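Mugs in the dish rack: upside down, on the side, or straight to the cupboard?

Falcao_V
Good evening to all. I have a wire dish rack from Jirkby, the black one with the tall loops at the back, and I use it only for mugs and cups. My wife says every mug must stand upside down. I say a heavy mug can lie on its side, because then the air goes in. We have had this discussion since June and I would like to hear other opinions.
Vasco Falcão

teapot_47
Upside down, always. If it lies on its side, a little water stays in the belly of the mug and you find it next morning in your sleeve.

Custodio R.
I do not agree with teapot_47. Upside down is good only when the wires are far enough from each other. In my old rack (Gwilliam, the narrow model) the rim was closed on the wire and the inside smelled after one night. On the side, with the handle up, I never had this problem.

Dulutard
It depends on the mug. Thin plastic cups I put upside down, they dry quickly. Thick ceramic I dry with a towel, and the question disappears.

Falcao_V
I put two pictures. It is quite a mixed family.

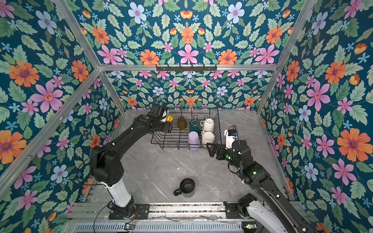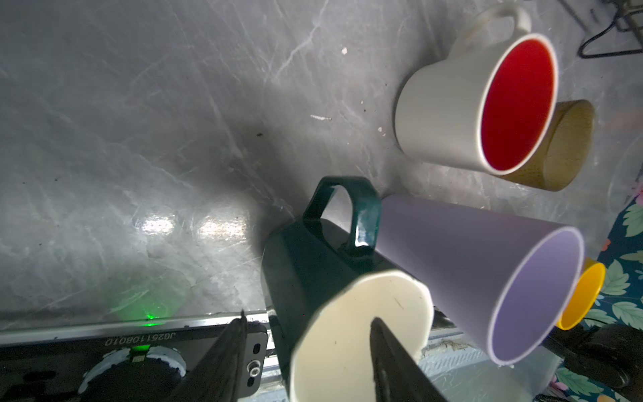

Mugs and cups on the grey marble-pattern top. The rack is in the first picture.

teapot_47
Very nice flowers on the wall! But I see that even in your rack most of them are upside down, and only the cream one lies on its side. So your wife is winning.

Falcao_V
She has read this and she is very pleased.

Custodio R.
The cream one is exactly my point. A round mug is stable on its side. I would also do it with the green one that has the angular handle, it cannot roll away.

Flokon
Sorry, but I find lying on the side a waste of place. In my kitchen we are 6 persons and the rack must hold everything. Upside down, close together, finished. Also please be careful with the mug which is red inside. I had a similar one and the rim got small chips from the metal wires. Now I put a folded cloth under it.

Dulutard
A cloth under the rim keeps the water in, Flokon. Then you have the smell that Custodio described.

Flokon
I change the cloth every day. No smell.

Custodio R.
Every day a clean cloth for the mugs? You could dry them by hand with the same cloth and put them in the cupboard.

Flokon
I could. I do not want to.

Falcao_V
Thank you for the answers. We have now agreed on this: plastic cups upside down in front, ceramic upside down at the back, and I am allowed 2 mugs on the side. I will look at the bottom of them in the morning and write again if there is water.

14 replies · 2,570 views · 6 shares

Related topics
Limescale on a black wire rack, vinegar or lemon?
Tea stains in white mugs
Hooks under the shelf for cups, which length?
Dish rack with tray or without tray

Contact us | Rules of the forum | Back to top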